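Fri 28 February

Okay, so I promised myself I'd write something down every day of this gripper bake-off, and I've already skipped most of the week, so this is me catching up with tea and a very sore neck.

Where I'm at: the plan is still to pick one gripper for the Kikthorpe kitchen job before April, and to do as much of the picking as I can in simulation so we don't buy hardware and then hate it. I've got 3 candidates loaded. There's the plain parallel one with the flat fingers, the Ralholm with the curved pads, and the suction cup, which I keep wanting to like and keep not liking (it's great on plates and hopeless on anything with a crinkle in it, and kitchens are FULL of crinkle).

Today was supposed to be all grasp trials, and then I lost the whole morning to the wrist camera. The Ralholm model came with its own camera mount and I'd been lazily using that same mount pose for everything. Bad idea! On the parallel gripper it sat way too far forward, so the fingers hardly showed and the policy had no clue where its own tips were. I moved it back and up a bit, rendered, hated it, moved it again, rendered again. I must have opened and closed those fingers a hundred times just to see where the tips landed in the view. My notes from this part of the day are basically a column of offsets with rude words next to them.

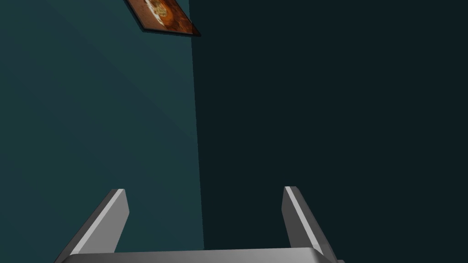
I ended up keeping the pose that shows both tips and a strip of the palm, with the fingers wide open. I like having a bit of palm in there. It gives the controller something that never moves relative to the camera, and when the calibration drifts I can tell right away by looking. The cost is that the camera sees less of what's under the hand when you come down on something tall, and I already know the tall jars are going to bite me for it. Future me's problem.

After lunch I finally got my grasps. I ran 620 of them on the parallel gripper with the old controller, the stiff position one, and 221 came up as drops. That's worse than I was hoping for, but when I scrubbed through the replays a big pile of them were the same dumb failure: fingers touch, one side touches first, object scoots, hand closes on air. So I swapped in the softer controller from the Rosales branch, the one that backs off when it feels contact on one side, and just watched a handful. So much nicer! It sort of nudges itself into the middle and then squeezes. I don't have a proper count for it yet, so I'm not allowed to be excited. (I'm a little excited.)

The annoying thing about the soft one is the speed. Every close takes longer, and it does this tiny hesitating wobble before it commits, like somebody picking a melon. I turned the gain up 15 percent and the wobble mostly went away, then I turned it up some more because I'm greedy and the whole hand started buzzing. Back down it went.

Also, a grumble for the record: the Fekatstead arm model still has the wrong limit on the last joint. I fixed that file weeks ago, and then I pulled the update and it cheerfully un-fixed itself. So if any of my side grasps look weird before three o'clock, that's why, and I should throw those out and run them over. I wrote it on a sticky note. The sticky note is on the monitor. I will still forget.

Going back over the day, I think I've been unfair to the flat fingers. I'd filed them under boring, and with the old controller they kind of were, but a lot of what I blamed on the fingers was the controller being a brute. The Ralholm pads hide that because they're squishy and forgive everything. So now I have to rerun the Ralholm with the soft controller too or the comparison means nothing, ugh, and the suction cup needs its camera pose redone before I touch it at all.

Set the Ralholm batch going before I shut the lid. Tall jars first thing when I'm back at it, then the mugs, and I really need to raise this chair.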